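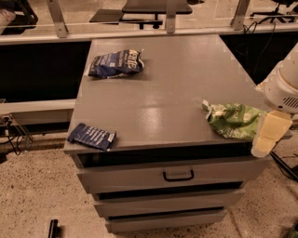

Slide 1: Endoris arm over the drawer cabinet, snack pick task

Okay, hi everybody. I'm going to talk about a fault that ate most of our May, and I'll try to leave time for questions (I never do, sorry!).

Quick setup. At Killdale we run the Endoris software on a pick task: find the bag, close on the bag, move the bag. We ran it 700 times. 683 of those went fine, and I was ready to order cake. The rest are why I'm up here. In every one of them the arm kept pushing down after it had touched the surface, and in four of them it pushed hard enough that I hit the stop button myself.

[PAUSE, next slide]

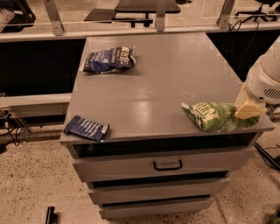 The fault was in how we decided a grasp was finished. We looked at finger position and nothing else, so if the fingers stopped closing, the software said "got it" and went on. Great for a box! Chip bags are a whole other animal. Look at the green one, with the fingers against its right end: there's a pinched bit lifted up there, and a reading from that spot can mean a good hold or a fold of wrapper with nothing behind it. The code couldn't tell those apart. On a bad reading it went into a retry, and the retry started by moving down. You can see where this is going.

Safety part, please don't skip this one. The force limit was set, we'd all checked it. But the retry routine loaded its own settings file, and in that file the limit was 200 percent of what we'd agreed on. Log entry from 02/05/2019, if you want to dig it out.

[SLOW DOWN HERE]
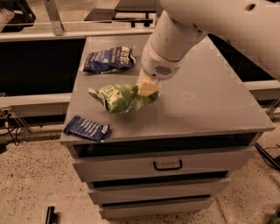

D'Souza asked after the dry run why the retry was allowed to have its own limit at all, and whether anything else in the code did the same. Fair question, and it stung a little. We searched and found one more, in the homing move. Both now read from a single file, and the Stullberg setup gets the same change before it runs again.

Still open: retries near an edge. I don't have a fix yet, so for now the arm backs straight up and waits for a person.

Next slide is the force plots. Ask whether people in the back can read the axis.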